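MEDIA RELEASE
8/11/25

Primberg releases ventilated basket guideline for household fruit handling

Feslow, Vic - Primberg, the household storage testing group, has released a guideline on the use of perforated plastic laundry baskets for the short-term holding and sorting of fruit at home. The document sets out loading, positioning and cleaning procedures for households that buy or pick fruit in quantities too large for a bowl or a crisper drawer.

The guideline follows a trial that began in July at the Hamdan test kitchen, in which 289 basket loads were packed, held and unpacked under a fixed procedure. Fruit used in the trial included mangoes, oranges, lemons and stone fruit. Loads were limited to two layers, and the position of damaged fruit within the basket was recorded at each unpacking.

"A standard laundry basket has openings on the walls and the floor, so air reaches the bottom layer as well as the top one," said Joelle Nseir, technical lead at Primberg. "A solid tub of the same volume does not allow that. The difference was measurable from the first week of the trial."

According to the guideline, fruit should be placed by hand and not tipped from a bag or carton. The basket may be tilted towards the user during loading so that the floor can be reached without dropping fruit from rim height. Heavier fruit goes in first, against the walls, with stems facing away from neighbouring skins. Ripe fruit is kept out of the basket and set on the bench for use.
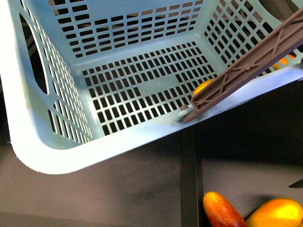
Light blue slotted basket, tilted, with fruit inside and on the surface beside it.

Slot size is treated in a separate section. Openings wide enough to admit a fingertip were found to mark soft-skinned fruit when a load was carried any distance, and a single layer of cotton cloth on the floor of the basket is recommended in those cases. The cloth should not be run up the walls, where it blocks the side openings. Baskets with a rounded rim and moulded handle openings were preferred by testers for lifting, although handle type had no effect on the condition of the fruit.

Baskets should stand on feet or spacers with a gap underneath. Where a basket has a flat base, two timber offcuts are sufficient. Direct sun is to be avoided, as is any position within 300 mm of an oven or dishwasher vent.

Cleaning requirements are brief. A basket used for fruit should not be returned to laundry use without a hot wash in detergent, and residue in the corner slots should be removed with a narrow brush. The guideline advises keeping one basket for each purpose, preferably in different colours.

Hema Gounder, who supervised the unpacking records, said most damage was traced to handling - in particular to fruit dropped on fruit - and very little to the baskets themselves.

Printed copies of the guideline, in a first run of 2000, will be distributed through Bravuvcombe homewares stores. A further 100 laminated copies have been set aside for school and community kitchens, and can be requested in writing.

Media contact: Niamh Brophy, Communications, Primberg
Technical enquiries: Markos Bakalis, Hamdan test kitchen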